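Zolinwood hand-held gripper kit: a buyer's review

We bought two Zolinwood kits in June to record household handling work, mostly cloth. This review is for anyone putting the same line into a budget. It covers what the kit costs to own, what wears, and where the money went that the quotation did not mention. Policy training is outside its scope.

The kit lists at £1143. For that you get the gripper body, one pair of finger pads, the camera mount, a short lead and a printed calibration sheet. The camera is extra. Zolinwood's reseller, Dremidlow, quoted 9 working days for delivery and met it. The carton was adequately packed and both grippers closed squarely without adjustment.

Build quality

The jaws are black, slotted plates with exposed screw heads. Everything that needs tightening can be reached with one driver, and the pads can be changed at the bench in a few minutes. There is no thread lock on the linkage screws as supplied. We added our own after the first week and would do so on day one next time.

Weight is acceptable for half an hour. Past that, the wrist starts to turn inward and the recordings show it. Plan for two operators per kit if you want a full day's output. Our original plan had one, and the staffing line had to be redone.

Performance on cloth

Cloth is the hardest thing we ask of it. The pads hold a single layer of cotton well and a doubled hem slightly less well. Smooth, slippery fabric needs a deliberate squeeze. The jaws open wide enough to take a gathered fold, though the opening is easy to overuse: new operators tend to approach with the jaws fully apart and pick up two items at once.

Most of our cloth work is done in ordinary rooms, close to furniture, with a free hand on the fabric as well as the tool.
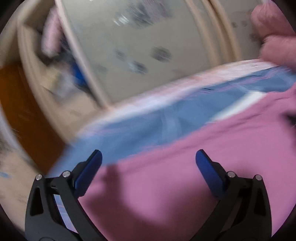
Blue and pink cloth on the move, with a hand on the blue piece and the jaws open over the pink.

Motion blur is the main technical complaint. At default exposure, indoors, any brisk movement of fabric smears. Shortening the exposure fixes the blur and darkens the picture, so the real remedy is light. We spent £600 on lamps and stands that were in nobody's estimate. If your rooms are lit by a single ceiling fitting, put a lighting line in the budget before you put in a second gripper.

The wide lens is a fair compromise. It bends straight edges heavily and the corners go dark, but it keeps both finger pads in view along with a useful amount of the surroundings. A narrower lens from Nair fits the same mount. We tried it and went back, as the free hand kept dropping out of shot.

Running costs

Pads are the consumable. Ours are blue and show wear at the tip first. Dremidlow sells them only in pairs, and the lead time is longer than for the kit itself, so order spares with the first invoice. Storage is the other recurring item. Raw footage accumulates faster than the brochure implies, and we had filled our first drive before the second kit was fully in use.

Compared with the Brorley

We had a Brorley gripper on loan beforehand. It is lighter and its trigger is better. Its pads are harder, though, and on thin fabric they slide – a drawback that ruled it out for us. For boxes, bottles and cutlery I would choose the Brorley.

Verdict

Recommended for cloth, with reservations about the screws and the handle. Budget for the camera, spare pads, lamps, storage and a second operator at the outset. Buy one kit, run it for a month under your own lighting, and order the second when you know your pad wear.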